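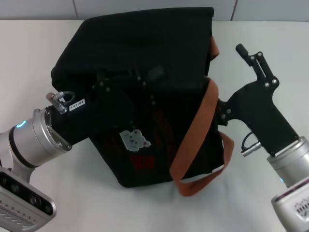 Reglas de trabajo para células de dos brazos con objetos blandos
Notas del ponente - versión para leer en voz alta, 30 minutos más preguntas

Apertura (2 minutos)

Buenos días a todos y gracias por venir a esta sala a la hora del café. El español no es mi primera lengua, entonces voy a leer una parte de mis notas y les pido paciencia. Si una palabra no se entiende, levanten la mano y yo la digo de otra manera.

Hoy hablo de las reglas que usamos en Garnum para las estaciones donde dos brazos manipulan cosas de tela: bolsas, mochilas, fundas, delantales. No hablo de algoritmos. Hablo de lo que está escrito en la hoja que cuelga al lado de cada puesto, y de por qué algunas líneas de esta hoja son más largas que otras.

La hoja actual tiene dos páginas. La primera versión tenía catorce y la gente no la leía. [Pausa. Preguntar quién tiene en su taller un documento de este tipo.]

La tela no es una caja

Las normas generales de robots colaborativos están pensadas, me parece, para piezas que guardan su forma. Una bolsa no guarda su forma. La solapa cae donde quiere, la correa hace un lazo, el fondo se hincha hacia un lado. Si uno ve la diapositiva del título, la correa naranja sale por el lado derecho de la bolsa y su lazo descansa sobre la mesa, y la pinza derecha está justo en su borde. Este lugar, el borde de una correa, es donde nosotros ponemos más atención.

En la estación de Jia registramos 280 paradas no previstas antes de cambiar las reglas. La causa más frecuente fue una correa o un cordón que entraba entre la placa y el dedo de la pinza. No hubo heridos. Hubo costuras rotas y bastante tiempo perdido, y sobre todo hubo personas que metían la mano para liberar la tela con el brazo todavía alimentado. Esto es lo que nos preocupó de verdad.

Regla 1: la zona de correas

Antes de cada ciclo la correa se coloca a la vista, sobre la mesa, del lado que dice la ficha del objeto. No se deja debajo de la bolsa. El lazo puede estar abierto o plano, pero no puede pasar alrededor de una muñeca del robot ni de su cable.

El brazo que trabaja en el lado de la correa va a velocidad reducida en toda esta zona. Nosotros usamos un máximo de 200 milímetros por segundo. Es un valor nuestro, salió de nuestra evaluación de riesgos y no lo deben copiar sin hacer la suya. [Repetir esta frase. En la charla anterior varias personas apuntaron solo el número.]

Regla 2: un brazo sujeta, el otro trabaja

Cuando los dos brazos están cerca del mismo objeto, uno tiene el papel de sujeción y el otro el papel de trabajo. El papel se escribe en el programa y también en la ficha. Los dos no tiran al mismo tiempo, con una sola excepción, que es estirar una tela plana, y para esto existe una ficha aparte con límite de fuerza propio.

Al principio permitíamos cambiar los papeles en medio del ciclo. Funcionaba bien en la prueba y mal con bolsas reales - el operador no sabía cuál pinza iba a soltar primero. Ahora el cambio de papel exige una parada corta y las dos pinzas quietas.

Regla 3: los cables de la pinza

Muchas pinzas llevan un conector arriba, con el cable que hace una curva fuera del cuerpo. Con una caja esto no molesta. Con una tela, la curva es un gancho.

Pedimos tres cosas. La curva se revisa al inicio del turno, con la mano y con el brazo sin energía. El programa no permite que el lado del conector pase por debajo de una solapa. Y si el cable muestra una marca de roce, se cambia el mismo día, no se cubre con cinta. Yo mismo he puesto cinta en mi vida, no soy inocente.

Regla 4: la mesa

La mesa es lisa, de un solo color y sin otros objetos que los de la ficha. Nosotros tenemos mesas blancas. Una bolsa negra sobre mesa blanca se distingue bien, pero una pinza negra contra una bolsa negra se distingue mal, también para el ojo de la persona. Por este motivo el operador no decide por la vista si la pinza ha soltado. Mira el estado en la pantalla y después espera la señal.

Herramientas personales, vasos, teléfonos: fuera. La regla vale también para las visitas y para los jefes.

Regla 5: liberar una tela atrapada

Esta es la regla que ocupa media página. La leo completa.

Pulsar la parada. Esperar la confirmación en la pantalla. Cortar la energía de los dos brazos, aunque solo uno tenga la tela. Abrir la pinza con el mando manual, según la instrucción del fabricante. Retirar la tela hacia la persona, nunca hacia el otro brazo. Revisar costura, dedo y cable. Anotar en el registro antes de arrancar.

La luz de la muñeca no cuenta como confirmación. Una luz encendida puede decir muchas cosas según el modelo y según la versión del programa, y hemos visto que cada persona la interpreta a su manera.

[Si pregunta alguien de Omo: ellos usan otro orden, cortan energía antes de esperar la pantalla. Con su equipo es correcto. No discutir esto mucho tiempo.]

Etiquetas y fichas

Cada pinza lleva una etiqueta con un código legible desde el puesto, y este mismo código va en la ficha. Cuando se cambia una pinza, se cambia la línea en la ficha antes del primer ciclo. Parece burocracia, lo sé. En Clakex tuvimos una pinza montada con los límites de fuerza de la anterior durante una semana entera, y lo descubrimos en una revisión de papeles.

La revisión de dedos y tornillos se hace cada 1000 ciclos, o antes si hubo un atrapamiento. Se marca el tornillo con pintura después del apriete, de modo que en la siguiente revisión se ve si ha girado.

Lo que todavía no está resuelto

Quiero ser claro con los límites de este trabajo. No tenemos buena regla para adornos pequeños: pegatinas, parches, cremalleras con tirador largo. Hoy la ficha dice solamente "evitar contacto", y esto es débil, porque a veces el único punto de agarre bueno está al lado del parche.

Tampoco sabemos bien cuándo una tela está demasiado gastada para repetir ciclos con ella. Cambiamos el objeto cuando el operador lo pide. Me gustaría tener un criterio escrito en abril.

Preguntas

[Tener abierta la ficha en blanco. Dejar en la pantalla la regla 5 durante las preguntas. Quien quiera la hoja de dos páginas la puede pedir en la mesa de Garnum, está en español y en inglés.]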